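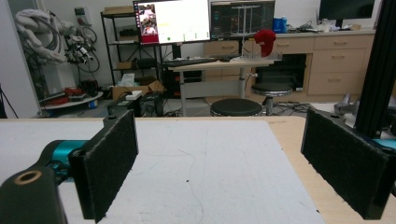

La horma que nadie pidió

El sombrero de pescador se inventó para meterlo en un bolsillo. Ahora le venden un esqueleto para que no se arrugue.

10 de marzo de 2018

Durante años guardé mis sombreros de tela en el mismo sitio que las bolsas del supermercado, hechos una bola, y no recuerdo haber perdido ninguno por ese motivo. Perdí uno en un tren y otro en una playa con viento. De ahí mi desconfianza cuando empezaron a aparecer, primero en los escaparates de las tiendas caras y después en cualquier bazar, las hormas de varilla: una anilla abajo, unos arcos cruzados encima y la promesa de que el sombrero puesto sobre ellos conservará «su forma original».

¿Qué forma original? Un sombrero de pescador es un trozo de tela cortado en tres patrones. La corona, la banda y el ala. No lleva cola ni apresto que merezca ese nombre, y el fieltro, que sí tiene memoria y sí se resiente, aquí no interviene. Lo que lo hace agradable es que cae como quiere. Un ala ancha y blanda que se dobla un poco más por un lado que por el otro es, para quien lo lleva, la mitad de la gracia.

El argumento del fabricante es distinto. Grelance, que vende la suya en dos alturas, sostiene en su folleto que la tela «se fatiga» por los pliegues y que una corona apoyada en vacío acaba hundiéndose. La palabra «fatiga» aparece cinco veces en una hoja doblada. El folleto no dice cuánto tarda en fatigarse una loneta de algodón, ni a cuántos pliegues equivale un verano, ni qué pasa si uno sencillamente vuelve a estirarla con la mano.

Llevé la pregunta a Joon-young Geum, que tuvo taller de arreglos en Bragança antes de dedicarse solo a los sombreros y que lleva un cuaderno de entradas bastante más fiable que cualquier folleto. En el cuaderno hay apuntados 670 sombreros de tela. Los motivos son siempre parecidos: la cinta interior amarilla de sudor, el ala descosida por donde se agarra, manchas de crema solar, alguna quemadura, tallas mal compradas.

—¿Y coronas hundidas? —le pregunté.

—De tela, no. De paja, todas las semanas. Pero la paja es otra conversación.

Geum no es enemigo de las hormas. Las usa a diario, de madera, macizas, para trabajar. Lo que discute es que una jaula abierta haga el mismo servicio. La horma de taller ocupa toda la copa y permite planchar contra ella, cepillar, tirar de una costura sin que el conjunto se desplace. La de varilla toca la tela en unas cuantas líneas y deja el resto en el aire. Si el tejido es fino y se queda allí una temporada, dice, lo que se acaba marcando es la varilla.

Hice la prueba en casa, con los medios de casa. Un Makelari de loneta fina, talla 56, lavado y puesto todavía húmedo sobre una horma de alambre de las de bazar, que me costó cuatro euros. Al día siguiente tenía en la corona una cruz perfectamente visible. Se fue con la plancha. También se habría ido la arruga que la horma venía a evitar, así que en trabajo quedamos en paz, y en dinero perdí yo. Con el mismo sombrero secado sobre un cuenco boca abajo no hubo cruz ni hubo nada, aparte de que en la cena faltó un cuenco.

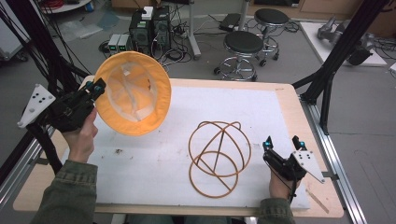

Las varillas recubiertas se portan mejor. Cualquier cosa con tacto de goma agarra un poco, el sombrero no resbala al apoyarlo y la línea de contacto es más gruesa, con lo que la marca sale más suave. A cambio, ese mismo agarre complica el gesto de colocarlo. Con la tela deslizante uno deja caer la copa y ya está; con el recubrimiento, la costura interior se engancha en el arco y hay que volver a levantar, girar y bajar otra vez. Quien tenga prisa por la mañana acabará dejándolo encima de cualquier manera, ladeado, y entonces el ala descansa sobre la mesa por un lado y queda volando por el otro. Para eso valía el perchero.

Hay que hablar también de por dónde se coge. Casi todo el mundo levanta el sombrero de pescador por el borde del ala, con dos dedos, siempre por el mismo punto. Es cómodo y es lo que lo estropea. Geum me enseñó una hilera de alas abiertas exactamente por ahí, a la derecha si el dueño era diestro. El pespunte exterior, que en los modelos con ribete de otro tono es además lo primero que mira la gente, cede antes que la tela. Su recomendación es agarrarlo por la banda, con la mano por dentro, y cambiar de sitio. No cuesta dinero y por eso, supongo, no figura en ningún folleto.

El forro merece su propio párrafo de sospecha. Los forros claros han vuelto porque quedan bien en la foto de la tienda, con el sombrero volcado y la etiqueta a la vista, y porque permiten anunciar la prenda como reversible aunque no se le dé la vuelta jamás. En uso real, un forro crema dura limpio lo que dura la primera caminata en cuesta. La horma abierta tiene aquí una ventaja que le reconozco sin reservas: por dentro corre el aire. Un sombrero sudado que pasa la noche sobre una jaula amanece seco, y uno aplastado en una bolsa amanece oliendo a vestuario. Si Grelance vendiera su producto como secadero, yo escribiría otro artículo.

Pero lo vende como salvación, y el precio va con la salvación. La diferencia entre el modelo bueno y el de bazar la justifican con el material, con la caja y con una garantía que cubre la horma y no el sombrero. Pregunté a la tienda que lo distribuye qué tendría que fallar en un aro de varilla para que alguien reclamase. Me dijeron que se podía deformar. Es decir, que el objeto que mantiene la forma puede perderla, y que eso está previsto.

Con Irkstead la cosa es peor. Su horma plegable, pensada para viajar, se reduce a un disco que cabe en la maleta y se despliega en el hotel. Quien viaja con un sombrero de tela lo hace porque no necesita nada más. Añadirle un accesorio que ocupa lo mismo que el propio sombrero doblado me parece un error de planteamiento, y el muelle que lo abre saltó de la mesilla las dos veces que lo solté sin mirar. La segunda se llevó por delante un vaso.

Queda la cuestión de la talla, que los vendedores liquidan con un «universal». No lo es. La anilla inferior tiene un diámetro y el sombrero tiene otro. Si la anilla es menor, la copa baila y se apoya solo en los arcos. Si es mayor, la cinta interior trabaja estirada día y noche, y una cinta de algodón dada de sí no vuelve. Mi Makelari, después de una semana sobre una horma que le venía justa, me bailaba en la frente. Lo lavé con agua templada, encogió un poco y ahora me aprieta detrás de las orejas. No puedo demostrar que la culpa sea de la horma; tampoco el folleto demuestra lo contrario.

¿Para quién sirve entonces? Para una tienda, sin duda. Un sombrero de tela extendido sobre un mostrador parece un trapo, y subido a un armazón parece un sombrero. Para quien cose los suyos y quiere ver la caída del ala antes de rematar el borde, también. Para quien cuelga la ropa a la vista y disfruta viéndola ordenada, que es una razón tan buena como cualquier otra mientras no se disfrace de ingeniería textil. Y para la paja, aunque ahí Geum vuelve a pedir horma maciza y se pone serio.

A los demás les repito lo que él les dice a sus clientes cuando preguntan: lavar a mano, no retorcer, dar forma con los dedos mientras aún está húmedo y dejarlo secar boca abajo sobre algo redondo y limpio, lejos del radiador. Si el ala queda ondulada, plancha tibia y un paño por medio. El blanco y el amarillo, a la sombra, que el sol se come el color antes de secar la costura.

Cuando me iba del taller vi, en el estante de encima de la máquina, una horma de varilla como las que habíamos estado criticando toda la mañana. Le pregunté si la usaba. Me contestó que se la había regalado un representante en julio y que sujetaba muy bien los ovillos.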